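**Open day with two-arm robots: what should I ask them to show?**

Posted by Liya Ejigu

Hello everyone. I work in the packing room of Worku, a small shop that sends framed prints by post. On Wednesday the Hunico workshop in Ekthorpe has an open day, and my manager wants me to go and look at the robot that packs boxes. We send 443 parcels in a normal month, so we are not a large company. I have never visited such a demonstration. What should I ask, and is it allowed to bring our own goods? I would also like to know if it is very technical — my English for machines is weak.

---

**Eifion Howells**

Just go. They're friendly and the coffee is free. Parking is bad after 10 so get the bus.

---

**Eldana Gidey**

I attended the last one, in November, and I recommend it. Please do not worry about the language, the staff speak slowly if you ask. You may bring your own item, but you must write to them before.

At the packing table there are two white arms, one on each side of an open carton, and each arm has a black gripper with green fingertips. The item in the carton was wrapped in bubble wrap, so it is quite near to your prints.
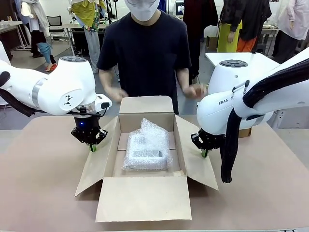 ### What I would ask

- Which part of the job does a person still do? In my visit a staff member stayed behind the table all the time, and I should have asked why.
- Can it close the flaps when the carton is soft or a little bent?
- What happens with a loose end of bubble wrap? Ours always stick up.
- How long does it need for one parcel? I was told 3 minutes, but please check it yourself.

Bring one of your cartons flat and one already folded. The room becomes crowded, so stand at the front early — from the back I saw mostly shoulders.

---

**Mesfin Assefa**

I agree with Eldana, with one correction. You do not need to write before if the item is under 700 grams. Lizeth Ayala at the Wollham desk told me this, but maybe the rule has changed.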